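4 讨论

4.1 换粮这件事，主人写的和豚鼠吃的

先交代一句，这一节我写得比前面几节松。方法和结果该板着脸的地方都板过脸了，到了讨论，我想把这一路上让我犯嘀咕的事情摊开来说。审稿的朋友要是嫌啰嗦，可以直接跳到4.4。

报名的家庭一共118户，最后把换粮日记从头写到尾的有71户。做家养宠物的饮食研究，这个流失比例我已经很满意了（Zdeňka Trnka看到数字的时候还回了我一个大大的感叹号）。可流失的那些家庭恰恰让人放心不下：换得顺利的人家愿意写，换得鸡飞狗跳的人家，哪有工夫每天晚上坐下来记豚鼠剩了多少颗粒粮呢？
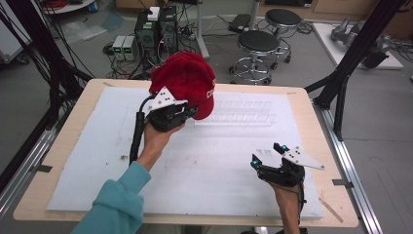
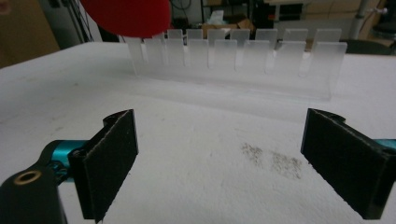 图1 手持夹爪与红色物件。前一幅中夹起的是一顶红色棒球帽；后一幅中可见两片黑色夹指和一只半透明的架子。

所以看第3节那些曲线的时候，请默认它们偏乐观。我们试过拿中途退出的家庭交来的前半截日记去补，补完之后曲线往下挪了一点，形状没怎么变，但我不敢拿这个当证据，前半截毕竟只是前半截。Borislav Babić认为应当把这部分单独列成附表，我同意，表已经放在附录里了，有兴趣的读者可以自己去比。

日记本身也有意思。我们给的模板很简单，就是日期、新旧粮各放了多少、第二天早上各剩多少、干草有没有动、粪便正不正常，外加一栏备注。结果备注栏成了整份材料里最厚的部分！有人在里面写豚鼠的脾气，有人抱怨邻居装修，有人把一家人为了"到底要不要让它吃香菜"吵的架原原本本记了下来。我一开始觉得这些都是噪声，读着读着发现好些关键信息就藏在里头。比如有一户的进食量连着几天往下掉，数字栏什么都看不出来，备注里却轻飘飘写着"这几天把笼子挪到阳台门边上了"。环境动了，粮也动了，两件事叠在一起，你说它不吃是因为哪个？

我后来专门花时间把备注栏重新读了一遍，把凡是提到搬笼子、换垫料、来客人、添新豚鼠的日子都标了出来。标完再看，换粮期间完全没有别的变动的家庭，比我预想的少得多。人就是这样，一旦决定要"好好养"，往往粮也换、窝也换、水壶也换，恨不得一个周末全办完。站在主人的角度我太理解了（我自己养第一只豚鼠的时候干的就是这种事），站在豚鼠的角度，它的世界等于一夜之间重新装修了一遍。

4.2 关于混合比例

参与家庭原先喂的粮五花八门，目标粮统一成了Prodix的纯颗粒款，由我们按户寄送。选它的理由很朴素：颗粒大小均匀，没有那种花花绿绿的膨化块和种子，剩粮好称。我们跟这家厂商没有任何往来，粮是按零售价买的，这一点在利益声明里也写了。

换粮分两种做法。一组按我们给的表逐步加新粮、减旧粮，另一组由主人自己看着办，只要求如实记录。原本的设想是，照表来的应该稳当些，自己看着办的会比较乱。结果里大家也看到了，两组最后的接受程度差得不大，真正拉开距离的是中间那一段：自己看着办的家庭，前几天普遍加得很慢，慢到几乎等于没换，然后某一天忽然失去耐心，旧粮一下子撤光。

这个"忽然失去耐心"的点，我觉得很值得后来的人接着做。从备注栏看，触发它的理由各种各样。旧粮吃完了不想再买一袋，是最常见的一类。还有一类是看到豚鼠把新粮从碗里一颗一颗拨出来，觉得它"就是在跟我作对"，于是决定跟它硬碰硬。Mathis Texier在跟这些家庭通电话的时候，把"硬碰硬"三个字听了不知道多少遍，他后来提议把它写进编码手册，我们真的写了。

跟豚鼠硬碰硬是很危险的，这句话我要在论文里写得明明白白。豚鼠的肠道需要不停地有纤维往里走，停食的后果跟猫狗完全不是一个量级。猫狗饿一顿可能就是闹闹脾气，豚鼠要是一整天什么都不吃，主人就应该带它去看兽医，别等，也别指望它饿了自然会低头。研究期间我们在每一份日记的封面上都印了这段提醒，字号大得有点难看，Raimonds Laur排版的时候皱着眉头，最后还是给留下了。

那为什么两组最后的接受程度又差不多呢？我的猜测是干草在兜底。两组家庭都被要求全程不限量供应干草，用的是Gastier的提摩西草，也是我们统一寄的。只要草一直在，豚鼠对颗粒粮闹多大的别扭，它的肠子都还在正常干活，主人也就有了慢慢磨的余地。有几户在备注里写，换粮那阵子草下得飞快，一架子草半天就见底。我在别处读到过类似的经验之谈，可惜我们当时没有安排称草，这个遗憾我在局限里还会再提一次。

至于比例表本身，我不建议读者照抄。表是我们几个人坐下来商量着定的，依据一半是文献，一半是各自养豚鼠的经验，它的好处主要在于给了主人一个"今天该干什么"的答案。有位参与者在结束访谈里讲得特别好，她说有了那张表，她就不用每天早上站在笼子前面做决定了。我猜换一张稍微快一点或者稍微慢一点的表，效果也不会差到哪里去，前提是豚鼠还在吃、还在拉、体重没有往下溜。

4.3 挑食，还是不认识？

审稿意见里有一条问得很尖锐：凭什么把"拨出来不吃"算作挑食？问得好，我们为这个词在组里争了很久。

按照我们最初的定义，只要新粮在碗里过夜没动，就记为拒食；动过但剩下的，记为挑食。Mārtiņš Pētersons从一开始就不喜欢这个分法。他的看法是，豚鼠对食物的认识很大一部分是在幼年建立起来的，小时候没见过的东西，长大了摆在面前，它可能压根没把那东西归到"能吃"的一类里去。一只从来没见过甜椒的成年豚鼠，面对一片甜椒绕着走，你说它挑食，它多冤枉啊！

我被他说服了大半。于是在修改稿里我们把"挑食"全部换成了"未接受"，听着干巴巴的，好处是不往豚鼠脑袋里塞动机。不过在讨论里我还是想替主人们说一句，他们嘴里的"挑食"并不完全是瞎讲。有些豚鼠对同一种新粮今天吃明天不吃，后天又吃了，这种反反复复用"不认识"解释起来就有点勉强。我倾向于认为两种情况都存在，我们的日记分辨不了它们，得靠录像，或者靠更短的观察间隔。

同伴的作用也冒出来了。养了不止一只的家庭，只要其中一只先开口吃新粮，另一只往往跟得很快。备注栏里这类描写特别生动，什么"凑过去闻嘴巴"、"直接从人家嘴里抢"、"抢完发现也没那么难吃"。结果一节里我们给出了单养和合养的对比，差别是有的，但请不要据此推荐谁为了换粮去添一只豚鼠。添豚鼠是大事，要隔离、要看性别、要看性格，处不来的时候打起来是会见血的。反正我每次在会上讲到这里都要多说两句，这次也一样。

还有一个我本来没打算写的现象，就是主人的手。好几户提到，放在碗里不吃的新粮，用手递过去就吃了。Zdeňka对此非常兴奋，认为这里面有文章可做；我比较保守，手递的时候主人就蹲在旁边看着，看到它吃了一颗就高兴地记上一笔，第二天早上碗里剩多少，跟那一颗关系不大。能确定的是，手递让主人心情好了很多，而心情好的主人比较不容易走到4.2里说的那个"忽然失去耐心"的点。从这个角度讲，我会鼓励大家试试。

4.4 蔬菜和维生素C

豚鼠自己合成不了维生素C，得从食物里来，这是每本饲养手册都会写的事，我就不展开了。我想讲的是换粮期间主人对待蔬菜的态度，变化之大完全出乎我们的意料。

有一部分家庭，看到豚鼠不怎么吃新粮，心一软，蔬菜就加上去了。黄瓜、生菜、胡萝卜，怎么顺口怎么来。结果可想而知，肚子里装了水汪汪的东西，对颗粒粮更没有兴趣，有几户还出现了软便，我们请他们把蔬菜退回原来的量，之后的记录恢复了正常（当然，这里面有多少是退蔬菜的功劳，我没有对照，讲不准）。另一部分家庭走了反方向，为了"逼"它吃新粮，把蔬菜全停了。这就有点麻烦，旧粮在撤，新粮没怎么吃，蔬菜又断了，维生素C从哪里来？

我们在中途发现这个情况之后，给所有家庭补发了一张说明，只有两句话：换粮期间蔬菜照旧，种类别变；甜椒这类维生素C含量高的，原来喂就接着喂。严格讲，这等于在实验进行到一半的时候动了条件，会给数据带来麻烦，Borislav在组会上把这一点讲得很重。我承认他说得对，可我仍然觉得该发。研究对象是别人家里的宠物，眼看着有可能出问题，为了曲线好看装作没看见，我做不到。补发的日期是2021-02-07，附录的数据表里所有在此之后的记录都加了标记，想剔掉重算的读者请自便，我们自己剔过一遍，主要结论没有翻。

说到补充剂，有读者来信问过往水壶里滴维生素C行不行。我们没有测这个，只能转述一般的意见：它在水里放着会慢慢失效，而且味道一变，有的豚鼠连水都少喝了，得不偿失。真要额外补，先问熟悉小型哺乳动物的兽医，让兽医来定剂量。

水果在日记里出现得比我想的多。一小块苹果，一颗草莓，主人记的时候往往带着点心虚，括号里写着"就一点点"。偶尔一点点没什么好自责的，我在意的是它被当成了谈判筹码：吃一口新粮，给一口苹果。有户人家这样来了一阵子，豚鼠学会了叼起一颗新粮，听到冰箱门响就吐掉。聪明得很！我把这一段念给Mathis听，他笑得差点把茶洒在编码表上。

4.5 体重记录靠不靠得住

体重是我们唯一要求主人用秤的项目，厨房秤，放个小盒子，豚鼠坐进去，读数减掉盒子的重量。听起来再简单不过，可你要是真养过豚鼠，就知道它在盒子里能有多不配合。

Juška那边的诊所帮我们复称了一部分豚鼠，家里的读数和诊所的读数大体合得上，有几户对不上，追问之后发现是忘了去皮，或者是喂饱了才称、下次又饿着称。我们事先写过要在同一时段称，看来写得不够醒目。这里给后来做类似研究的同行提个醒：凡是要主人每天重复的步骤，都请当成会在最忙乱的早晨、由最没睡醒的那个家庭成员来完成去设计。

另外，我们在手册里给过一条供主人自查的线，两次称重之间要是掉了100克以上，立即停止换粮、恢复旧粮并联系兽医。有读者嫌这条线太宽，认为对小个头的豚鼠来说早就该报警了。这个批评我完全接受。按体重的比例来定会合理得多，我们当初图省事给了一个绝对值，想的是主人不用算。下一轮研究里会改。已经拿到旧版手册的家庭，我们也写信去更正过，请他们看到持续下降就来问，别等到那条线。

Somside有一位参与者的做法我很喜欢，她把每次的体重写在便利贴上，贴成一排，趋势一眼就看出来了，比我们那张表格管用。我们后来向她要了照片，想学一学版式，她没拍，说便利贴已经被豚鼠啃掉了几张。

4.6 局限

前面零零散散已经认了不少账，这里再归拢几条没讲到的。

我们的样本来自豚鼠主人的网络社群，这些人本来就比较上心，会查资料，会称体重，会为了一袋粮跟人讨论半天。把结果推到所有养豚鼠的家庭身上，我会很犹豫。从宠物店随手带回一只、第二天才开始想喂什么的那类主人，可能才是最需要换粮指导的人，而他们几乎没有出现在我们的名单里。怎么够得到他们，我还没有好主意，Raimonds建议从诊所的首诊登记入手，我们正在谈。

年龄信息也不牢靠。领养来的豚鼠，年龄多半是前任主人口头说的，说"一岁多"的，兽医看了牙和爪子可能摇头。我们在分析里只粗略分了幼年和成年，没敢再往细里切。牙齿问题同样是个漏洞：有的豚鼠吃得少是因为牙疼，跟粮换没换没有关系。入组时我们请主人确认过近期没有牙科毛病，可豚鼠的后牙藏得那么深，在家里哪里看得清呢。研究过程中有3只被诊所查出臼齿过长，数据已经剔除，剩下的里面还有没有漏网的，我没有把握。

然后是干草没有称重，这个我在4.2里已经懊恼过一遍了。要是称了，"干草兜底"就可以从猜测变成一个能检验的说法。当时放弃的原因是草会掉得到处都是，一半在架子里，一半在垫料上，还有一部分黏在豚鼠身上跟着它满笼子跑，让主人去捡、去分、去称，我们怕把人吓跑。现在回头想，哪怕只挑一小部分愿意配合的家庭来做也是好的。

最后，日记止于换粮完成，之后吃得怎么样我们没有系统地追。零星有家庭来信，有的说一切都好，有的说过了一阵子又开始往外拨，还有一户说换回旧粮了，因为新粮"闻起来像仓库"。这几封信都征得了写信人的同意，收在补充材料的末尾，原话照录，错别字也没有改。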